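Stetsiuk Coatings to Expand Kokstead Plant

KOKSTEAD - Stetsiuk Coatings will add a second production hall at its Kokstead plant, the company announced in February. The hall will make water-based resins for paint and adhesive producers and is expected to create roughly 100 jobs. 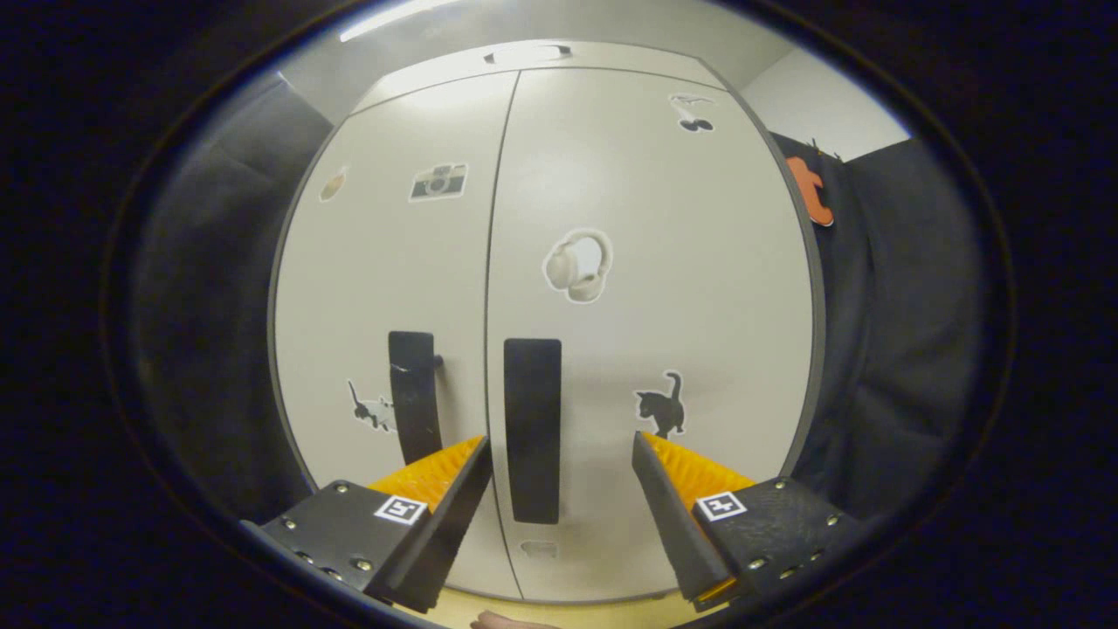 Work will be carried out in two phases - the mixing lines first, then the testing laboratory. "Our customers have asked for shorter lead times, and this hall will let us meet them," said Zoriana Dovhaniuk, plant director.

Stetsiuk Coatings employs 900 people at four sites.

Media contact: So-yul Do, Corporate Communications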